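Skolik Home Board > Cleaning and Storage > Rust specks on white wall panels, what's the fix?

gridley80
Moved into a rental in Birnport in June and the white wall in the utility corner has brown spots on it. A few are rust colored and bunched together, the rest are scattered specks. The listing said "freshly finished." Sure. I've seen people here swear by the Candex paste and I don't buy it. Has anyone used it on a wall and not on a sink?

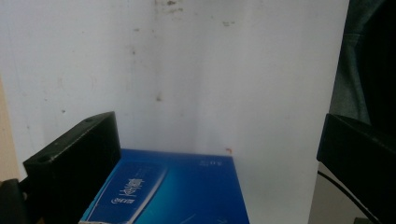 The worst bunch is up high, and there's a small orange mark lower down that bugs me more than it should. I've tried dish soap and a sponge. No change that I could see.

plumbline_
Candex is chalk and perfume as far as I can tell. It dulled the shine on my shower panels. Try a bit of white vinegar on a rag first, somewhere nobody looks, and rinse it off.

mopandglow
Disagree, I've gone through two tubs and never dulled anything. You have to keep it damp. What grit sponge were you using, plumbline?

plumbline_
The soft one that came with it. So no.

tenpennynail
Before you scrub anything, are those spots ON the wall or coming THROUGH it? If there are screws or metal behind the panel you can clean all summer and they'll be back. Also what's with the blue box, is that staying there? Anything against a damp wall is asking for trouble.

gridley80
Never said it was damp. And I haven't worked out where the box is going yet. I did get as far as the blue cup, which I was going to use for mixing.
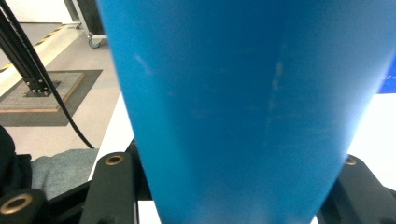
The blue cup, scuffs and all

mopandglow
Those pale streaks might be mineral film. Vinegar would tell you.

gridley80
Or they're scratches. Everything is mineral film on this board.

hallcloset
I paid a guy from Jaidee 400 to "treat" a wall like that. He wiped it down and left. Spots were back before the check cleared. He wanted 800 for the hallway, and I laughed at him.

tenpennynail
Did he look behind the panels?

hallcloset
He looked at his phone.

mopandglow
One bad contractor doesn't mean the paste is bad. The long Candex thread has 3,051 replies and most of them are happy.

plumbline_
Most of them are the same four people. I read some 80 pages of it and I want that evening back.

gridley80
OK. Vinegar on one spot tonight, the little orange one. If it wipes off I'll do the rest. If it doesn't I'm calling the landlord and I'm not buying any paste.

tenpennynail
Take a note of where each spot is first, so you can tell if new ones show up.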